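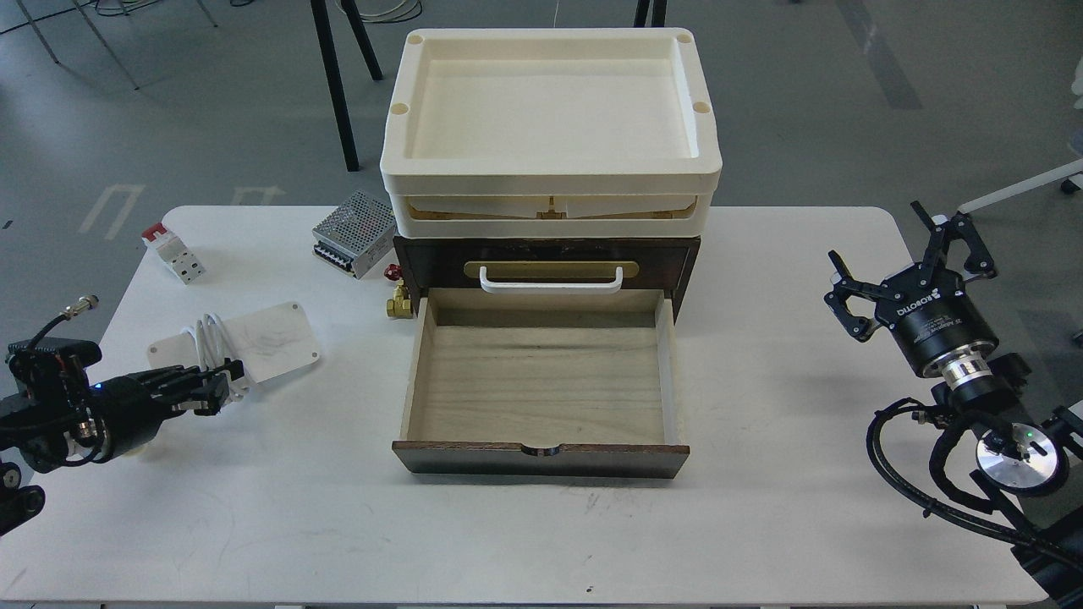 Nuevas pautas para trabajar con robots de mesa: lo que cambia en Drumcombe

23 de marzo de 2019

Ya tenemos documento. En Drumcombe se publicó esta semana la guía de buenas prácticas para puestos de manipulación con dos brazos, y como llevo meses dando la lata con el tema, me la he leído entera (son 24 páginas, y se dejan leer mejor de lo que me temía).

Lo primero: no es una ley ni una norma certificable. Es un acuerdo entre tres talleres, Minon, Chin y Varnine, que comparten tareas y resultados y estaban hartos de no poder compararlos. Cada uno montaba la mesa a su manera, y luego vete tú a saber si un brazo abría mejor un cajón o si simplemente el cajón estaba en otro sitio.

La parte que más me ha gustado es la de los objetos. La guía pide mezclar cosas de casa con piezas de taller, del estilo de lo que se ve en la foto: un mueblecito de madera con cajones, una válvula de latón con el volante rojo, una fuente de alimentación, un cable blanco enrollado. Me parece un acierto, porque un cable no se deja agarrar como un tirador y conviene que eso salga en las pruebas. También obliga a anotar cómo empieza cada cajón, abierto o cerrado, antes de mover nada. Parece una tontería, pero yo he perdido tardes enteras por no tenerlo apuntado.

Luego viene la seguridad, que es donde hubo más discusión. Se mantiene una distancia mínima de 2 metros para quien no esté operando, y cualquier cambio de pinza o de mano exige parar los dos brazos, aunque solo se toque uno. En Minon querían permitir el cambio con el otro brazo en pausa y al final cedieron - menos mal, en mi opinión. Los cables que van por el suelo tendrán que recogerse o taparse, y ahí me doy por aludida.

Los turnos de operación quedan limitados a 30 minutos seguidos, con descanso obligatorio. A mí se me hace corto, la verdad, aunque entiendo que a la media hora una ya no mira igual.

¿Y las grabaciones? Hay que guardarlas todas, también las que salen mal, con una nota breve de lo que pasó. Este punto me tiene entusiasmada, ¡por fin! Hasta ahora los intentos fallidos se borraban para ahorrar disco y nos quedábamos sin saber en qué se tropezaba cada equipo.

La guía se aplica desde ya de forma voluntaria y será exigible en julio para los tres talleres. Quien quiera proponer cambios tiene 8 semanas para mandarlos por escrito. Yo voy a pedir que aclaren el apartado de iluminación, que se queda en dos líneas muy vagas.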